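Estimmont Tube Handling Set

README for the wrist camera release

Maintained by Niloufar Asadi and Mererid Prydderch

What is in this set

This set holds recordings of a robot arm picking up, moving and putting back glass test tubes. It was gathered to train policies that have to deal with clear glass on a pale background, where our earlier models did badly. There are 1000 recordings. Each one covers a single attempt at a single task, from the moment the operator presses the start pedal to the moment the operator marks the attempt as done or given up.

The work was carried out at the Estimmont lab with an arm driven by a person through a leader handle. No recording was made by a policy running on its own. A later set may include such runs, and they will be kept apart from this one.

Tasks

pick_lift: close on a named tube, lift it clear of the rack and hold.
pick_return: lift a named tube and put it back in the same slot.
move_slot: lift a named tube and put it in a different, empty slot.

The tube is named in the text instruction stored with the recording. Slots are numbered from the operator's left. Instructions were written by hand and are not uniform. "Take the tube nearest you" and "pick up tube five" can refer to the same tube, and we have left both wordings in.

Folder layout

episodes/ has one folder per recording, numbered from 0000
splits/ has the train and test lists as plain text
calib/ has the camera and hand calibration files
notes/ has operator remarks, one file per session

Inside each episode folder:

wrist.mp4: the wrist camera
side.mp4: the fixed camera at the side of the bench
state.csv: joint positions, gripper opening and timestamps
meta.json: task name, instruction, outcome, operator code, session code

Video is stored at 60 frames per second. The rows in state.csv are matched to the wrist video, one row per frame. The side camera runs on its own clock, so use the timestamps in side_times.csv to line it up. Matching by frame number alone will drift over a long recording.

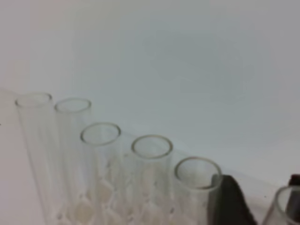

Gripper opening is given as a fraction between closed and fully open. The value comes from the motor encoder and says nothing about force. If a tube is held, the reading stops short of closed, and the loader uses this to fill in the "holding" flag. The flag is a guess. It flickers when the fingers touch a rim without closing round the tube, and it should not be used as a label without checking it against the video.

How the recordings were gathered

Each session began with the arm at its rest position and the rack set down by hand. The operator moved the rack between attempts so that the arm did not meet the same layout every time. Empty tubes were used throughout. We talked about adding water and decided to leave it for a separate set, as filled tubes look quite different and weigh more.

Operators were asked to work at a steady pace and to carry on after a poor first grasp if it was safe to do so. Recordings with a second or third try are therefore common. We think these are worth having. Anyone who wants clean single tries can filter on the "regrasp" field in meta.json.

An attempt was stopped if a tube cracked, if the rack tipped over or if the arm reached its force limit. Stopped attempts are included with the outcome "aborted", except those in which a person's hand came into view, which were deleted.

Outcome labels

success: the task was finished as instructed
partial: the right tube was lifted but not placed properly
wrong_tube: a tube was lifted, but a different one from the one named
aborted: stopped early for one of the reasons given earlier

The operator chose the label straight after the attempt. Mererid then went through every recording with the Clullix viewer and changed labels where the video disagreed. Both values are kept, as outcome_operator and outcome_reviewed. Use the second unless you are studying the labels themselves.

Splits

The train list holds 80 per cent of the recordings and the test list holds the rest. The split was made by session, so recordings from one session never appear on both sides. Please keep to it if you report results. An earlier internal copy was split at random and gave scores that were too good.

Known problems

Tubes further from the wrist camera can be out of focus. The lens is fixed and was set for close work, so far tubes sharpen as the hand approaches.

Glass walls can be hard to tell from the wall behind them. Automatic masks made with the Wirkar tool often miss the body of a tube and catch only the rim. We have not released those masks.

The gripper fingers hide part of the nearest tube in many wrist views. The side view helps in most cases.

Episodes in session H3 have no side video. The cable had come loose and we found out afterwards. Their meta.json files say "side": false.

Loading

Install the reader with pip install from the tools folder, then run:

python check_set.py --root /path/to/set

The script opens every file and prints the ones it could not read. Run it after copying, as we have had video files cut short on slow network drives.

Changes

Version 3: wrong_tube added as its own outcome, having been part of partial before. Timestamps in state.csv are now in seconds.
Version 2: session notes added. Calibration redone after the Hinrichs camera bracket was replaced in September.
Version 1: first copy, internal only.

Contact

Questions about file formats and the reader go to Niloufar Asadi. Questions about labels go to Mererid Prydderch. Please quote the episode number and the version you are using.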